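Skudum hand-crank can opener, review by Neusa Furtado
2022-01-16

I bought the Skudum in November to replace an older Tastard that had started skipping along the rim. It has a steel cutting wheel, a long crank and two plastic-coated handles. The box says it is good for 1000 cans. I have opened maybe three a week, so I can't speak to that.

It cuts the side of the lid and leaves a smooth edge. Soup, beans and tomato cans were all easy. Tall juice cans took two tries because the wheel sits a little high. Small fish tins are a problem. The wheel slides at the corners and I went back to the pull tab.

My sister Ivone has weak wrists and she managed it fine, though she rested the can on the counter and turned slowly. The handles are wide enough for her. The crank is stiff for the first turn.

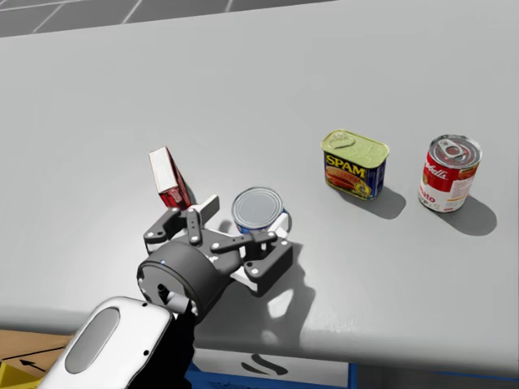
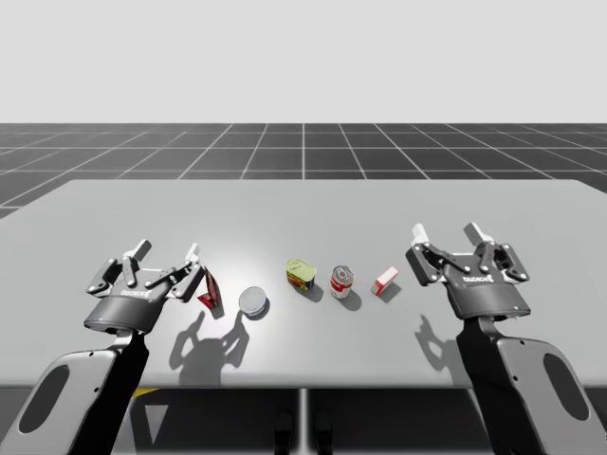
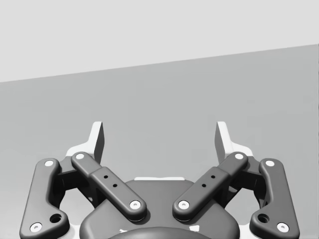
Cleaning and storage

Rinse it by hand and dry the wheel right away. Mine got a spot of rust after one night in the sink. There is a hole in the handle for a hook, but it was too small for mine, so it lives in the drawer.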